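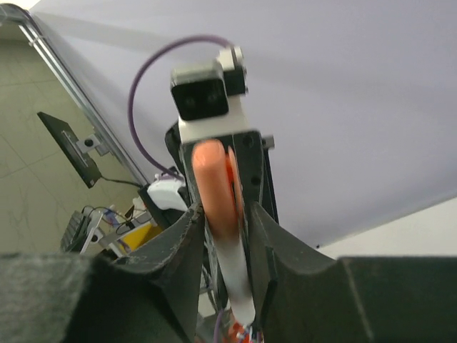

Yara Hijazi wrote under my last post that a robot does not take the job, it takes the easy part of the job, and then the whole day becomes the difficult part.

Blog > Work > Machines
2 min read

I thought about this comment for a long time. At Wultmont I packed pens for many years, and my hands knew the work better than my head.

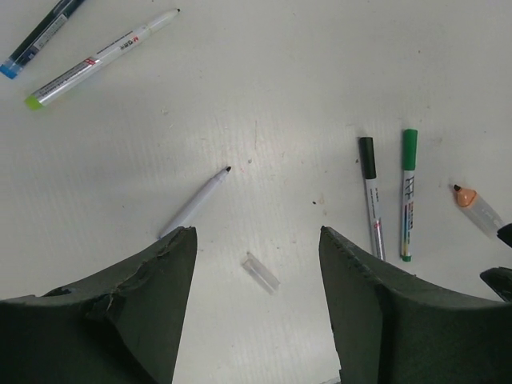

My task at the bench has changed a lot. Before, I was paid for speed, and now I am paid for my attention. When markers lie in all directions and one has lost its cap, I must decide what is a fault and what is only disorder. For this I have two pages of rules, and I wrote most of them myself.

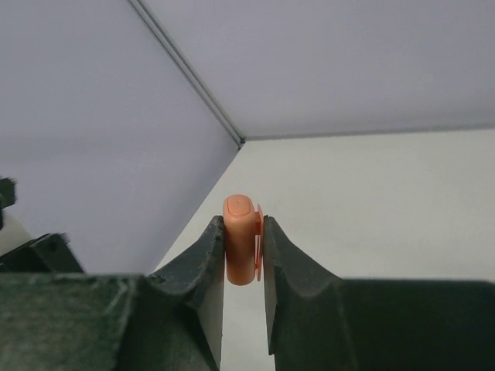
The supervisor asks for my opinion now, and this is new for me. But we talk less between us. Fouad used to sing during the packing, and in his new position he watches a screen all day.

In February we will have a training at Punby. I asked if the older colleagues can go first,
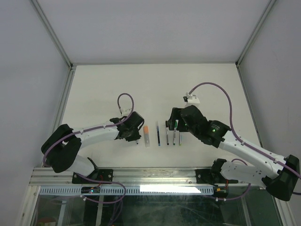

and they agreed, so I am a little more calm about it.

Contact | © Marites Tolentino | Back to top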